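La pinza pierde fuerza al sujetar la pared de una caja de cartón y el brazo entra en paro de protección

Preguntado en Manipulación y pinzas · 2 respuestas

Hola a todos. Tengo un brazo Vekard con pinza eléctrica de dos dedos y cámara en la muñeca. La tarea es sencilla: coger una caja de cartón abierta por una de sus paredes, con un dedo por dentro y otro por fuera, y arrastrarla por la mesa hasta el tope.

Durante semanas fue bien. Desde diciembre, el brazo baja, se coloca a los dos lados de la pared, cierra y a mitad del arrastre salta el paro de protección. Cuando lo rearmo, la pinza ha perdido la posición y a veces se abre sola. La última vez la caja salió despedida hacia donde yo tenía la mano, así que he dejado de hacer pruebas hasta entenderlo.

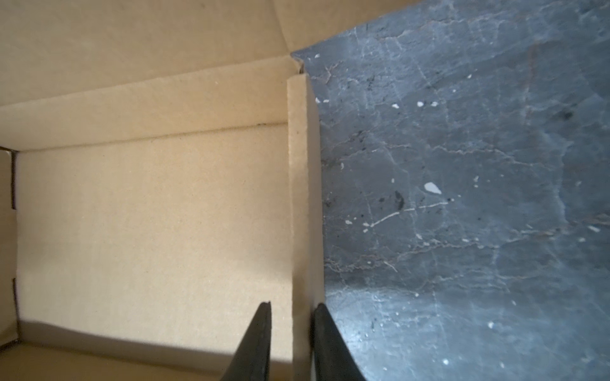 La fuerza de cierre está al 50 % y no la he tocado. He probado con otra caja del mismo lote y con el programa antiguo, que tenía guardado, y hace lo mismo. El registro solo dice "límite de fuerza superado en eje 4". No he cambiado nada del cableado, que yo sepa. El controlador se actualizó en diciembre, pero no recuerdo si fue antes o después del primer fallo.

¿Puede ser la pinza o miro antes el brazo?

Respuesta 1

A mí me pasaba igual con una Cumby. Sube la fuerza y desactiva el límite mientras pruebas, verás como no salta.

Comentario: No desactivéis el límite con una persona al lado de la mesa, por favor. Ya ha dicho que la caja le fue hacia la mano.

Respuesta 2 (aceptada)
Geeta Grewal

Son dos problemas distintos y conviene separarlos.

El paro. Si el eje 4 se queja durante el arrastre y no durante el cierre, yo miraría la altura. Con un dedo por fuera de la caja es fácil que la punta vaya rozando la mesa, y con una superficie irregular el roce cambia de un sitio a otro. Haz el recorrido sin caja, a velocidad reducida y con la pinza a la misma cota. Si salta igual, sube la cota unos milímetros y repite. Comprueba también la carga útil y el centro de masas de la herramienta en el controlador. Hay actualizaciones que devuelven esos valores a los de fábrica, y entonces el brazo calcula mal el peso de la pinza y toma por choque lo que es su propia carga.

La apertura. Mira qué hace la salida de la pinza cuando entra el paro. En muchas instalaciones se queda sin señal y al rearmar arranca en la posición de inicio, es decir, abierta. Busca en la configuración si hay una opción para mantener el último estado. Si no la hay, pon al principio del programa una comprobación de posición y que espere tu confirmación antes de mover nada.

Mientras tanto, rearma siempre desde fuera de la zona y mete la mano solo con la parada de emergencia pulsada. El cartón doblado hace de muelle y suelta de golpe.

Comentario del autor de la pregunta: Era la carga útil, estaba a cero. La he vuelto a meter y el arrastre llega al tope sin parar. Lo de la apertura sigue igual, no encuentro la opción en el menú. He escrito a Bickerstaff, que es quien me vendió la pinza.

Comentario de Geeta Grewal: Pregúntales por el estado de las salidas tras el rearme, con esas palabras. Y apunta la versión del controlador, te la van a pedir.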